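29/12/2018

Home by five, feet sore, and I want to get this down before supper or I'll let it slide the way I did with the whole Maine trip. I went to the open day at Brinkmann after all. I nearly talked myself out of it at breakfast, what with the sleet and the car making its noise again, but I'd told Fidelina back in August that I'd come if they ever let the public in, and she had gone to the trouble of putting my name on the list.

Parking was a mess. They'd sent everybody to the lot behind Zornisley, so we all came trooping along the service road in our good shoes, and the man at the gate had a clipboard but no pen, and I lent him mine and of course forgot to get it back (the blue one from the bank, no great loss). There was coffee, thank goodness, and a tray of those almond cookies that stick to your teeth. Somebody said they were expecting 100 people over the day. In our group it felt like a good many of them had picked the same hour.

First they took us past the packing line, which is loud, and I couldn't hear a word of the talk. Then upstairs to a long room they call Pindemora, after a town one of the founders came from, and that was the part I'd come for. Fidelina Cáceres was in charge up there and she was so good at it! She used to be so shy at the library evenings, and now she stands in front of strangers and tells them about grippers as if she were telling them about her garden. I was proud of her, silly as that sounds when I had nothing to do with it.

The work they're doing up there is with cloth. I had always supposed that lifting a heavy thing would be the hard job for a robot and picking up a dish towel the easy one, but Fidelina says she'd take a brick any day. A brick stays the shape it was. Cloth sags and folds and goes its own way, and the machine has to make sense of it from a little camera down by its own hand, so all it sees is what's right in front of its fingers. I thought of Mother with the fitted sheets, one corner under her chin, and I said so out loud, and a lady beside me laughed and said hers used her teeth.

The fingers are bright red with rough black pads on the inside, and she let us touch a spare pad. It felt like the grip on an old bicycle. A boy of eight or nine asked whether it could feel what it was holding, and she said not the way he could, and then he wanted to know if it would ever fold his pajamas, and she told him to keep folding them himself for now. His father looked grateful.

I asked about the software, mostly to be polite, and got a longer answer than I bargained for. It's called Wetier and it has been through 3,596 practice tries so far, all saved. I wrote the number on my hand so I'd have it right. We stayed up there around 35 minutes and I could happily have had twice that, but the next group was already on the stairs.

Fidelina walked me down to the door afterward and we made a loose plan for lunch in the new year.

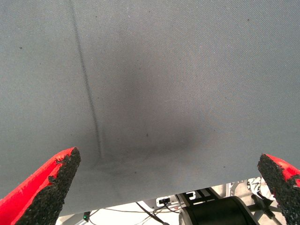

I must remember to call her about it, and to ask for her sister's new address while I'm at it, as the Christmas card came back. Soup tonight, and the last of the rye bread. The car made its noise all the way home.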